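I had a request from Dezső Pintér, who read my piece on tablecloths back in June and wanted to know how I set up the little odds-and-ends table for my nephew's parties. So, 2020-10-18, long promised, one how-to on getting a black table ready with a balloon, a towel and a few small packets, and keeping it decent from start to finish. (Dezső, you asked for short. Sorry!)

## What you need

- a dark table, matte if you can get it
- black fabric for behind it
- a gray microfiber towel, the kind with a stitched border
- balloons in a pale color, plus a spare or two
- a clear plastic bag that's bigger than a blown-up balloon
- whatever small packets and cases you want to put out

My curtain is 80 inches wide and came from a shop called Arach that sells ends of rolls. Any dark cloth will do the job as long as you can't see daylight through it.

## 1. Hang the cloth first

I used to do this last and it was a mess every time, with me leaning over a table full of stuff and knocking things onto the floor. Hang it, let it drop behind the back edge, and leave the folds alone. I spent a whole evening once with an iron trying to get mine flat and it looked worse - like a blackboard. Loose folds are fine. They're better, even.

## 2. Wipe down, then keep the towel out

Black tabletops show everything. Crumbs, lint, that one bit of torn wrapper you swear you threw away. Wipe from the back edge toward you, fold the towel over, and go again with the clean side. Then just leave the towel on the table, because you'll be reaching for it all through the next part.

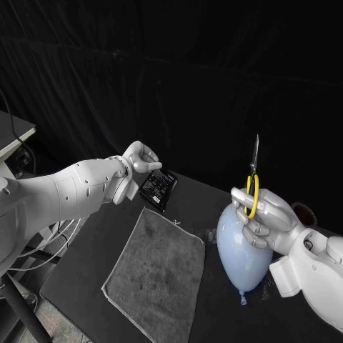 My towel has been through a lot, and I don't wash it with anything fluffy anymore. Siriporn Chaimongkol, who shares the hall with me on party weekends, runs hers through with a splash of white vinegar and no softener, and hers does pick up dust better than mine. I've tried it twice now and I'm sold.

While you've got a free hand, go through the packets. Anything with the small print and the barcode on it, I turn around so the plain side faces out. If both sides are busy, lay it at the back where the light doesn't hit.

## 3. Blow up the balloon (and stop early)

Please don't blow it up all the way. You want it short of full, so it's still a bit soft when you squeeze it and has that egg shape. A tight balloon squeaks, rolls off the table if you breathe near it, and pops on a staple. I go for 4 good breaths on the size I buy, which is the Cilov pale mix, but your lungs and your balloons will be different, so go by feel.

Tie it close to the neck and leave a small nub. Then put it in the clear bag. I do this with every balloon that isn't going straight on the table - it keeps the dust off, and if you're carrying one across a parking lot it gives you something to hold on to.
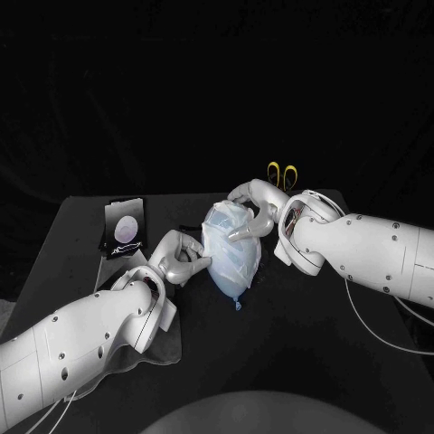 You'll get static. The bag wants to hug the balloon and the balloon wants to hug you, and in winter it's ridiculous. When you take the bag off, don't yank it. Hold the balloon down gently with one hand, pinch the plastic with the other, and peel. If it really clings, breathe into the opening of the bag first, or rub the outside with a barely damp cloth.

## 4. Put the small things out

Start in the middle and work outward. A small dark case on a black table just vanishes, so I scrunch the gray towel up and put the case on that. It gives you a different texture underneath and it stops the thing from sliding.

Keep the balloon off to one side, lying down, with the knot toward the front. I know people love to stand them up with tape. Don't! The tape leaves a mark, and then you're back to wiping.

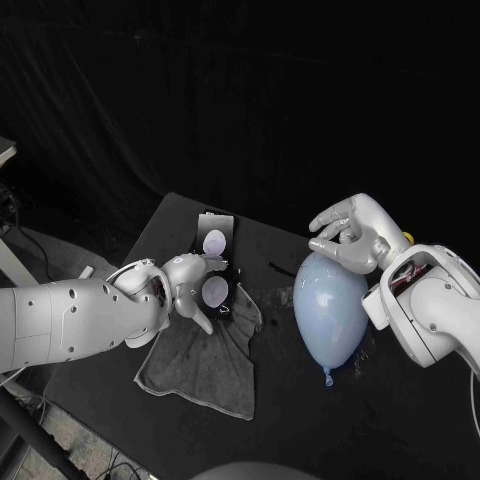 I do a quick check for strays at this point too. Short cables are my downfall, I've always got one left over from something, and a black one on a black table will sit there all afternoon before I spot it. Crouch down so your eyes are level with the tabletop and look across it. You'll see scratches as well, but those you can't do much about. I had a go at mine with a polish from Albers and nearly 3 hours later the scratches were still there, only shinier.

## 5. Get the towel back out

When you're ready to clear the towel, move whatever's on it to the back edge of the table first. Then keep one hand lightly on the balloon, take the towel by a corner, and lift. Up and toward you, nice and slow.

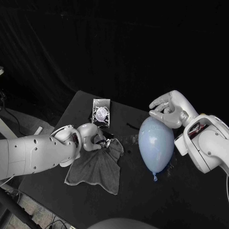 ## Packing it away

Let the balloon down by snipping just above the knot while you pinch the neck. Shake the towel outside. The packets go in a shoebox, the bag gets folded and used again, and the black cloth gets rolled up on its tube, which saves you from creases you didn't choose.

If you're anywhere near Avthorpe and want to borrow the curtain, leave a comment. I've got 2 now.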